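The day the conduit won: a gallery of our cable snag

Hi all, and welcome to the page I promised you back in July. If you've been following Stulier (our two-armed tabletop rig) you'll know she stopped dead in the middle of a long run and then sulked for most of a week. A few of you asked what went wrong, so I've written it up with the notes I scribbled at the time.

The short version – a cable loop caught on a joint, the arm kept pulling, and a connector lost the argument. No one was hurt and the arm itself is fine. I still count it as a safety matter, though, as the stop button was further from my hand than I'd have liked!

What we were running

The job was called Rendelus, a tidy-up routine where both arms pick things up off the table and put them somewhere sensible. We'd got through 3,390 moves without a single fault, and I'll admit I'd gone to make a cup of tea at that point. Berwyn Watkins was at the keyboard and heard the motor note change before anything came up on the log.

What the log said

Six warnings in a row, all from the same wrist, then a hard stop. The first one was a position error so small that I'd have ignored it too. Our software (Plikska, for anyone new here) was set to retry before giving up, so it did exactly that – and every retry dragged the loop a bit tighter. Grr.

Where the cables run

I've had a lot of questions about the routing, so have a good look at the conduit. It follows each arm along its length and makes a big loop over the wrist, and those loops are the bit I now watch like a hawk. On the left arm you can see the pale ties holding it to the white link.

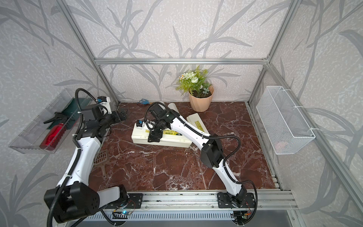
What we changed

The retry count is down to one, and any wrist warning now pauses both arms, even if only one is complaining. I also moved the stop button to the near corner of the bench, where I can slap it without getting up. Berwyn wrote a slow warm-up called Fahmy that takes each wrist to its limits while one of us stands there and watches the loops. It takes 30 minutes and it's as boring as it sounds, but we do it before every long run.

Still to sort out

The replacement connector cost us 208 dollars with postage, so I'm ordering a spare before the next one goes. I'd also love to hear from anyone who's tried a spring return on their conduit – does it tug on the wrist at full stretch? Leave me a note in the guestbook and I'll write back.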